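Marnthorpe Shared Kitchen
Progress report to the McKinnon Fund
Period covered: January to March
Prepared by Beverley Tawhiri, project coordinator

Summary

The shared kitchen has now run for a full quarter under the second year of the grant. The weekly cooking sessions are full, the Saturday lunch is close to full, and the food store is being used more than we planned for. Spending is within budget apart from energy, which is covered under Money below. One target, the number of people completing the food hygiene certificate, has not been met. We set out what we intend to do about that.

Cooking sessions

We agreed to offer 60 places across the quarter and all 60 were taken. There were two courses, one for people cooking for a family on a low budget and one for people who live alone. Both ran for 6 weeks. The course for people living alone had a waiting list by the second week of January, and we have carried those names over to the spring.

Attendance dropped in the last week of February, when the buses on the Flilon road were diverted. Four people missed a session and were offered the same session again in March. Three of them came.

Anahera Halliday taught both courses. She changed the order of the family course so that batch cooking comes in week two instead of week five. People had told us last year that they wanted it earlier, while they were still working out what to do with the food parcels. The feedback forms this time put batch cooking first and the bread session last. We will shorten bread to half a session and use the rest of the time for pulses, which several people asked for.

Saturday lunch

The lunch is open to anyone and there is no charge. It is served from noon until half past one. We can seat 30 at one sitting and have started a second sitting at a quarter to one, so that people are not left standing in the corridor. The second sitting is still quieter than the first. Some regulars do not want to move because they come in with neighbours and share a lift.

The menu is planned two weeks ahead around what is in the store. Soup and a baked dish is the usual pattern. We have had more requests for halal meat than we can meet from our present supplier and are getting a price from a second one.

Equipment

The equipment line in the grant was for pans, knives, chopping boards and small utensils. All of the pans and boards have been bought. We held back part of the money for utensils until we knew what people used, and will spend it in the coming quarter. Knives are signed in and out at each session and none are missing.
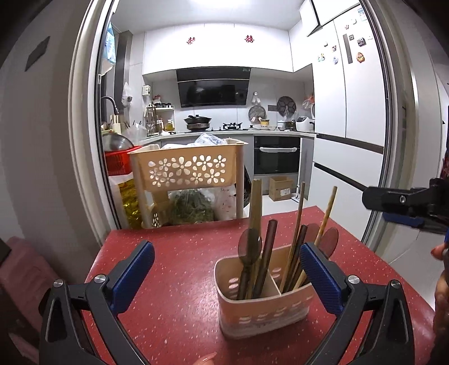 Spoons, spatula and other utensils in their caddy on the worktop.

The larger oven was serviced in January and the door seal replaced. The dishwasher, which came with the building, is slow and has stopped mid-cycle several times. The engineer thinks the pump will need replacing within the year. There is no provision for this in the current grant and we are looking at other sources before asking for a change of use.

Food store

We began the year with the aim of holding enough dry goods for 100 parcels at any one time. Stock fell below this in the first half of January, as it did last year, and recovered once the school collections came in. Tinned fish, cooking oil and washing powder run out first. Rice and pasta are well stocked and we have asked the schools to collect other things in the spring.

Stock is now recorded on Zollon, the booking and stock system paid for from the set-up part of the grant. It has cut the time spent on the weekly count. The parcel labels still print in the wrong order and we have raised this with the supplier twice.

Food hygiene certificate

The target was 6 people certificated by the end of March. Four have passed. One person has moved out of the area and one has finished the course but not sat the test. The test was only offered on weekday mornings, which did not suit people in work. We have arranged an evening sitting for the next quarter, starting at 6.30, and will carry the shortfall forward.

Money

Spending on food and tutor hours is on budget. Gas and electricity were over budget for the quarter. Part of this is the second sitting, which means the hot cupboard is on for longer, and part is the colder weather in February. We expect the spring bills to bring the line back towards the planned figure, and we have underspent on travel. A full statement is attached separately.

Next quarter

Both courses will run again from the middle of April. The waiting list will be offered places first. We will trial a short session on using a slow cooker, as the housing association has offered to lend the cookers out to people who attend.

We would like to talk to the Fund about the dishwasher before the next report is due. Any weekday afternoon would suit.

Beverley Tawhiri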